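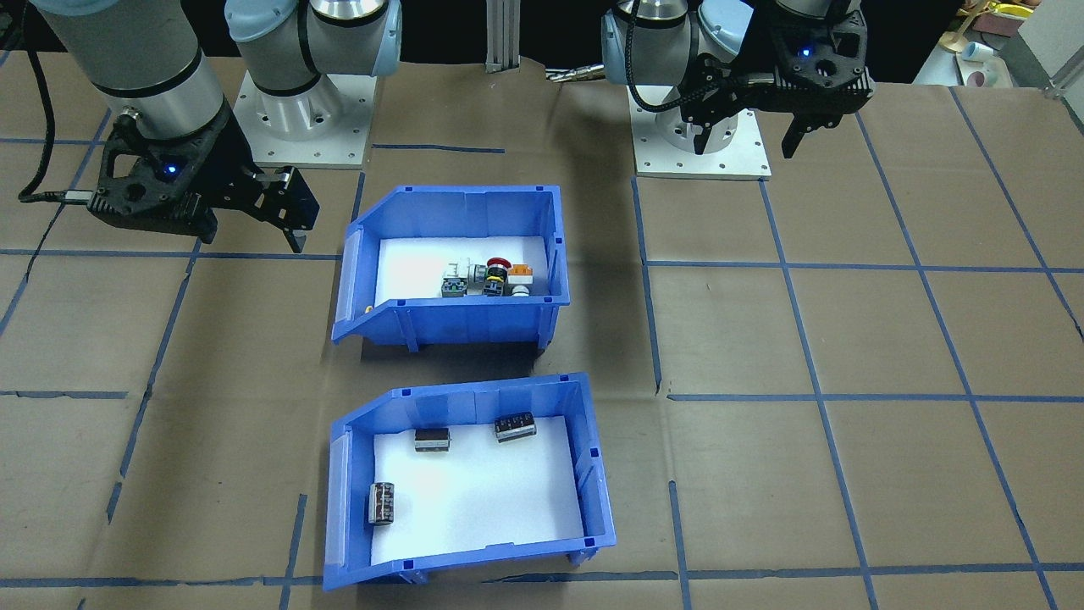

Section 3. Showing the Arms a Task

Trarkis Two-Arm Bench, Operator's Guide
Revised Tuesday, May 26, 2020

Read Section 2 first. If you skipped it, the arms are probably not homed, and you will be back.

3.1 Before you start

The bench learns a task by watching you do it, badly at first, through its own joints. One good showing is called a take. A small sorting job, such as moving parts from one bin to another, needs 20 takes. Stacking and inserting need 76, so bring a sandwich and eat it somewhere else.

1. Cover the table with brown paper and tape a grid on it. Blue painter's tape peels off cleanly. Packing tape does not, as the Larkalbridge workshop can confirm.

2. Place the bins between the arms, with the low lip facing the arm that will reach in. Square them to the grid by eye. The Imhof software forgives a crooked bin but not one that wanders between takes.

3. Load the parts. Leave finger room around each one. A capacitor lying flat against a wall is a fine challenge for take 19 and a miserable one for take 1.

4. Check that each gripper's LED is blue. Any other color is covered in Section 7, at some length.

5. Check that the cable at each wrist has slack through the whole reach.

CAUTION: Hand guiding releases the joint brakes. Support the arm with one hand before you press the guide button. It is heavier than it looks and has no opinion about your fingers.

3.2 Guiding by hand

1. Hold the arm above the wrist. Do not steer by the gripper fingers.

2. Press and hold the guide button. Wait for the tone.

3. Tap the pedal to begin recording.

4. Move to a spot above the part, pause, then come straight down.

5. Squeeze the grip trigger once. Squeezing harder does nothing except for you.

6. Lift, carry, lower, release. Back away before you let go of the guide button.

7. Tap the pedal again. Unless you do, the recording will include your walk to the coffee machine, and the arm will try its best.

NOTE: Guide one arm at a time. The idle arm holds its pose and cannot help.

3.3 Guiding by remote

Use the Hamesach hand controllers when both arms must move together.

1. Stand outside the taped floor line, facing the same way as the arms.

2. Set speed to 20 percent. You may raise it later. You will want to raise it immediately.

3. Hold both deadman switches. Letting go of either one stops both arms.

4. Record as in 3.2, using the thumb button in place of the pedal.

CAUTION: Keep the two grippers out of the same bin. Collision checking covers the arms and the mounting plates. It does not know about bins.

3.4 Keeping or deleting a take

Delete any take with a dropped part, a bumped bin or a long hesitation. Keep the slightly clumsy ones. Move the parts to new spots before the next take, or the arm will learn one spot very well and stare at it forever.

Name the file before closing the window. "Test2_final_new" is accepted by the software and regretted by September.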